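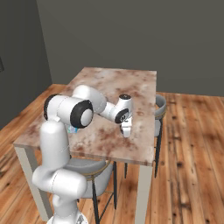

# Priston Scene Pack – simulated rooms for testing arm policies

Priston is a set of simulated rooms and one evaluation method, sold together. It is made for groups who train a policy for a robot arm and want to know how it behaves before they take time on the real arm. You load your policy, choose the rooms, and receive a table of results with a recording of every trial.

The pack comes from our own research at Kjærgaard. We needed a way to compare two versions of a policy without arguing about which one had been lucky with the object positions. The method was written first and the rooms were built later, to fit it.

## What is in the pack

- 18 rooms with furniture, for instance a dining table with a marble-like top and grey chairs, on a floor of wooden planks
- 484 fixed starting layouts, divided over the rooms
- The evaluation runner, which is called Wekurden
- A report template in Markdown and in CSV
- Source files for the furniture, so that you can change the surfaces

The arm model is not part of the pack. You bring your own description file, and the runner places the arm at the mounting point of the room. A two-fingered gripper is the normal case. Other grippers can be loaded, but we have tested them less and the grasp check may need new limits.

## How the method works

Each starting layout is stored as a file and never changes between versions of the pack. When you compare two policies, both begin from the same layouts, with the same light and the same camera position. The result is then reported in pairs: for each layout you see if both succeeded, if both failed, or if only one of them succeeded. The last group is the interesting one, and the report puts it at the top.

Every layout is run 3 times with different noise on the joint readings. A layout counts as solved only if all the runs are solved. This is strict, and the numbers will look lower than what you may be used to from an average. We prefer it, because a policy that succeeds now and then is difficult to use for anything.

A trial ends when the object is at its goal, when the time limit is reached, or when the arm touches the table with more force than you have allowed. Contact with a chair is written in the log but does not end the trial. You can change this in the settings file.

## What we found with it

We used the method on our own pick-and-place policy, Giltholm, in two versions. The second version had seen more kinds of table surface during training. On plain tops there was almost no difference between them. On the mottled and speckled tops the newer version was clearly better, mainly when the object was small and part of it was hidden by the arm at the start.

We also saw one thing we did not expect. Both versions became slower near the long edge of a table when a chair was pushed in under it, even where the chair could not be reached. We have not found the reason yet. The layouts that show this are marked with the tag `edge-chair`, and we would be glad to hear from users who see the same, or who do not see it.

## Limits

The pack contains only rigid objects. Cloth, liquids and food are not included, and we have no plan for them at present.

Shadows are soft and the walls are plain. A policy that does well here can still have trouble in a room with strong sun from a window. Please do not read the score as a promise for the real arm – it is a comparison between policies, made under the same conditions.

## Requirements

You need a Linux machine with a graphics card and 4 GB of free disk space for the rooms. Recordings take more space, depending on the resolution you choose. The runner works without a screen, so it can be placed on a shared server.

## Licence and ordering

There is one licence for teaching and research and another for companies. Both include updates to the runner. New rooms are added as separate packs, so the results you already have remain comparable. The next one is planned for June.

To order, use the form on the contact page and write which arm you have. If your description file uses unusual joint names, please attach it, and we will send back a settings file together with the licence key.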